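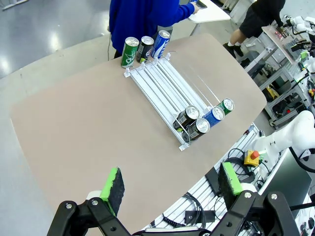
Drinks cans and a white dispensing rack.

Corner shop in Grosier to stay open late all summer

People in Grosier will be able to pop out for a pint of milk after tea again, as Ambrose Stores has confirmed that it will keep its doors open until 9 in the evening right through to the end of August. The shop, which sits at the bottom of the hill where the Stutitz road comes in, has been closing at 6 for the past two winters, and plenty of people in the village had more or less got used to the idea that the old evening hours were gone for good.

The change began with a trial in May, when the shop stayed open late for a fortnight to see whether anybody would come. They did, and in rather better numbers than the family behind the counter had dared to hope. Walkers coming down off the ridge called in for sandwiches and something fizzy, parents turned up in their slippers for bread for the morning, and on the warmest evening of the trial the ice cream freezer had to be filled again before half past seven. A petition left by the till in the last few days of the fortnight gathered 200 signatures, including a fair few from holidaymakers who admitted they would not be here to enjoy the result but thought it only right to join in.

It helps that the Taludus bus has changed its times as well. The last service from Stutitz now reaches the stop opposite the shop at twenty to nine, so anybody working a late shift in town can step off, do a bit of shopping and still be home before dark for most of the summer. The previous timetable brought that bus in well after the shutters were down, and it was a long and hungry walk up the hill for anyone who had missed their supper. 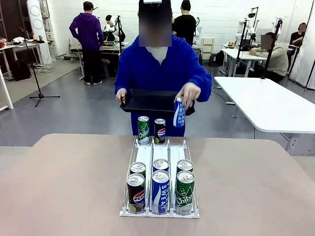
One regular customer said the evening opening would make more difference than people realised, particularly to those without a car. She used to carry two heavy bags back from Stutitz every week, she told us, and was looking forward to buying a little at a time and having a chat while she was at it. Her only request was that the good tomatoes should not all be gone by teatime, and she said she had already mentioned it at the counter twice.

The tomatoes are being looked into. Fruit and vegetables will now come in as two smaller deliveries, one first thing and one in the middle of the afternoon, and the bread order from the bakery has gone up to 60 loaves at weekends. There will be hot drinks until closing time too, with tea at 85p a cup if you bring your own mug, and the bench outside has been sanded and given a fresh coat of green paint in readiness. Anyone who remembers the state of it last year, and indeed anyone who tore a pair of tights on it, will be glad to hear that.

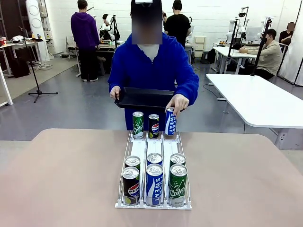 A three-lane rack for drinks cans, with a can of Pocari Sweat at the back right.

The post counter will carry on shutting at half past five as before, so parcels and pensions still need to be dealt with during the day. Dry cleaning can be dropped off or picked up at any time the shop is open, and the library box by the door, which has been getting very full of thrillers lately, is there for everyone to borrow from. Gardening books are especially wanted, if you have any you have finished with.

Whether the late hours carry on into the autumn will depend on how the summer goes, and the family say they would like to hear from customers either way. A notebook for suggestions is hanging on a string beside the newspapers. The first late evening is at the start of July, and there will be strawberries on the counter from six o'clock until they run out.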